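Rimstead sets its first equipment budget for home-chore robots, and starts with a desk lamp 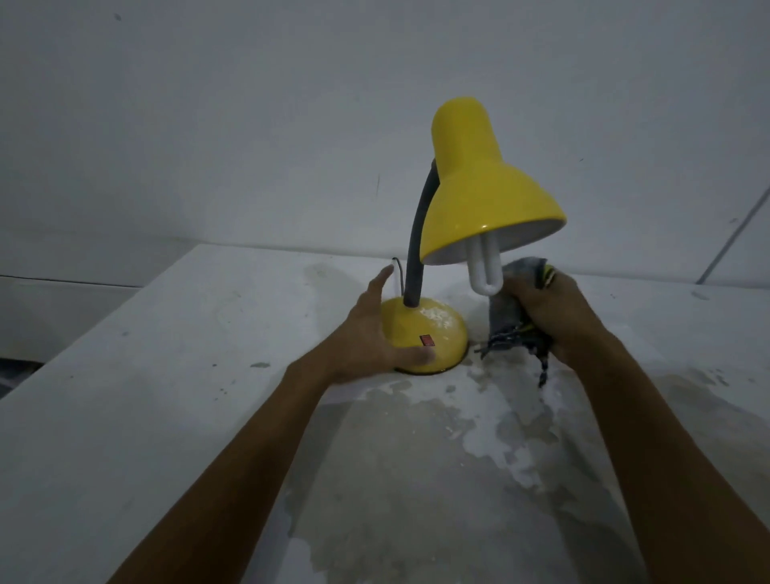 Steadying the base with the left hand while the right brings the cloth up beside the bulb.

RIMSTEAD, March 23, 2025 – Well, we finally did it! After a winter of spreadsheets and far too much coffee, we at Norkance have settled how we're going to spend our first proper equipment budget for household cleaning robots, and I get to be the one who tells you about it.

The short version: we're setting up 11 practice benches at our Rimstead workshop, buying six two-armed robots from Solum to go with them, and putting aside $3,000 a bench for the ordinary stuff. By ordinary I mean lamps, cloths, tables, extension cords and whatever else you'd find in somebody's spare room. The robots get the headlines (fair enough, they cost more), but the ordinary stuff is where I spent most of my time.

When I started planning I did what I suspect a lot of buyers do. I opened the catalogue, looked at reach and lifting weight, and began comparing prices. Then I went and watched some dusting. A little yellow desk lamp with a gooseneck and a bare looped bulb wants one hand on the base and another on the cloth, and there's a switch near the fingers the whole time. I went back to my desk and crossed out every one-armed machine on the list.

That changed the rest of the order too. We're paying extra for softer fingertips on both hands, and we've moved money out of lifting power, which we'd over-specified anyway. A desk lamp weighs next to nothing. We've also asked for a spare set of wrist parts with each robot, a line I'd left off the first draft and was very glad to put back after talking with the repair people at Shukla, who will be looking after our servicing.

On the planning side, we've budgeted 2,055 hours of bench time for the first year. Part of that is people doing the chores themselves so we have good demonstrations to work from, and the rest is for the robots to have their turn. Cloths are a bigger line than you'd think. So are bulbs, and I'd tell anyone drawing up a similar budget to price replacements for everything breakable before they sign for a single arm.

We're keeping the tabletops as they are, by the way. Stains, scuffs, the lot. A spotless bench costs money to keep spotless, and the homes we want to work in have tables that get used.

The order went to Solum in February, with the benches going in first and the robots arriving in two lots so we can sort out the wiring and the floor space between deliveries. Payment is split the same way. If the first lot doesn't suit us, we can change the fingertip and wrist options on the second without a penalty, and I'd recommend asking for that clause if you're buying more than a couple of machines.

Suppliers who'd like to quote on lamps, small furniture or washable cloths are welcome to get in touch with the purchasing desk at our Rimstead workshop. Colour doesn't matter, and second-hand is fine by us.

Recent releases

Norkance moves into larger Rimstead workshop
Shukla to handle servicing for Norkance benches
What we learned pricing spare parts
Supplier list now open for small household goods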